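# Budgeting for a two-arm bench cell: what am I forgetting?

Hi everyone, long-time reader and first-time poster, so please be patient with me! 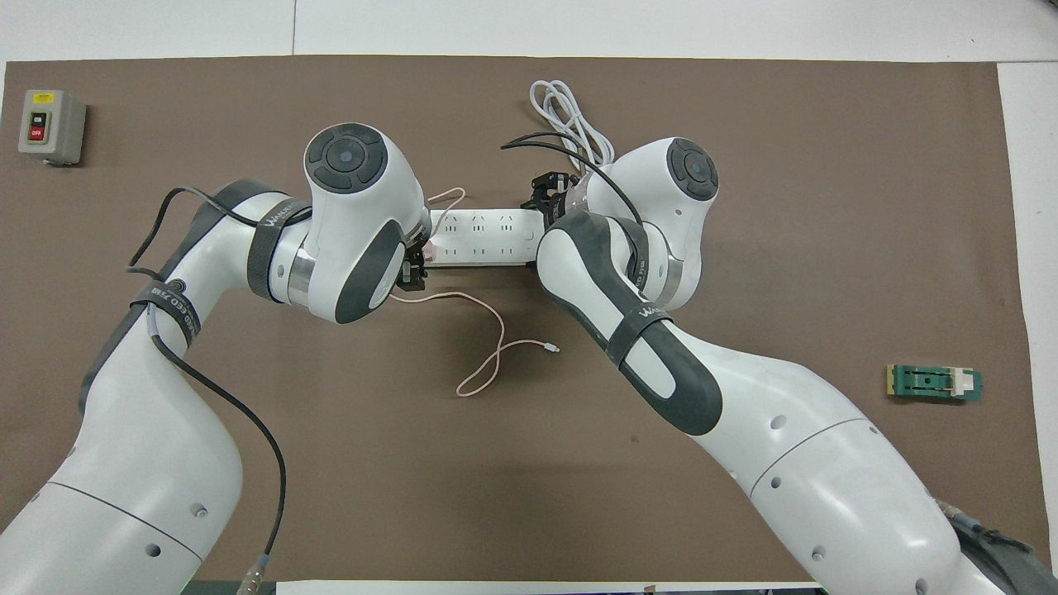 I look after the equipment budget for a small training workshop in Crichton, and we're planning for a second bench with two arms on it, mainly for handling small electrical goods like power strips and their cables. I've got a quote from Lovby that covers the arms, the grippers and the controllers, and on paper it fits what we have to spend. What worries me is everything that isn't on the quote. On our first bench we went over by quite a lot on little stuff, and I had to go back and ask for more money in June, which I would dearly like to avoid doing twice.

So my questions are these. How much do you set aside for the bits and pieces? Do you buy spare gripper fingers up front or wait until you need them? And is it worth paying for the service plan (they want 11 percent of the purchase price per year), or is that money better kept in a drawer for repairs? We run 2 shifts, if that makes a difference.

Thank you so much in advance, this site has saved me more than once.

*posted 10/15/20 by benchbudget_crichton*

---

**tallowbridge**

Welcome! I've been through this at our place in Trendville, and I feel for you, because the quote is the easy part.

Go through the bench in your head from the floor up and write down every item, even the dull ones. Ours came out like this:

- the table itself, and it needs to be a heavy one, as two arms moving at once will shake a light one
- a work mat that covers nearly the whole top (get a spare, they get scuffed)
- straps and clips to keep the cables tight along the arms
- spare gripper fingers, at least one full set per arm
- extra power outlets near the bench, put in by an electrician
- the goods you'll practice on, which wear out faster than you'd think

That last one caught us completely by surprise. If you're working with power strips and charging cables, they get plugged and pulled and dropped all day long, and you'll go through a box before you know it. We put in a line for 88 of the cheap ones and I was teased for it, but we used them.

On fingers, buy them with the arms. Ours took 7 weeks to arrive when we ordered them separately, and a bench with one working arm is a sad thing to walk past every morning. For cables, ask whether the arm cable can be replaced on its own. Some sellers only sell it as part of a bigger kit, and cables rubbing at the wrist were our first repair.

As for the service plan, with your hours I'd take it for the first year and then look again. Ask them to put in writing how fast they'll send a loaner, and whether shipping is on you or on them. Shipping an arm back in its crate costs real money (and do keep the crate!).

---

**mossy_fuse**

Fuludeo sells straps by the roll, way cheaper than the ones the arm people sell. Don't know about service plans, we never had one.

---

**quillandcog**

I agree with nearly all of the long answer, but I'd push back a little on the service plan. We paid for ours and hardly called them, and when we did call, they talked us through it over the phone. If you have someone in the shop who's comfortable swapping a gripper, I'd put that money toward a spare gripper for each side and keep the rest for repairs.

One more thing to add to the list, and it's training time. Setting up two arms so they can hold the same object between them took us far longer than setting up each arm alone, and we hadn't budgeted a single hour for it. Whoever is doing that work isn't doing their usual job, so somebody has to cover for them. Ask Lovby if setup help is in the price, and if it is, ask how many days and whether they come to you.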